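**Fludham Bin Set: recorded picks for training**
Sold by Drulholm. Page updated Oct 7, 2022.

We sell recordings of a robot arm reaching into a metal bin. Plenty of sellers will tell you a set like this makes your machine "general." We have tested enough of those claims to doubt them, including a few of our own from January.

The set holds 2,323 attempts. Of those, 1,663 are marked as good picks and the rest are marked as failures or left unclear. We kept the failures in. If a seller offers you a set where every grasp works, ask what they threw away.

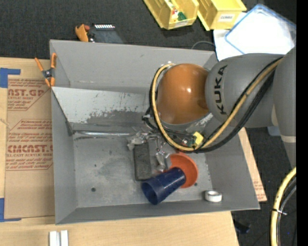
Objects are household and workshop odds and ends, a few at a time. Cups and bowls are well covered. Thin, flat things are not, and you should expect poor results on them. The bin never changes, so a model trained only on this set may learn the bin as much as the picking. Ours did.

**What you get**

- Video and arm positions for each attempt
- Gripper open and close times
- A hand-checked result label
- 181 attempts held back as a test set, in their own folder

**What you don't get**

- Force readings
- Any promise that it carries over to your arm

The Ferkside add-on brings in 3,000 more attempts, labeled by the Mägi script with no hand check. It costs less, and the labels are worse. Buy the base set first, train on it, and see if your numbers move before you pay for more.

Sample files are free on request. Refunds are open until you download the full set.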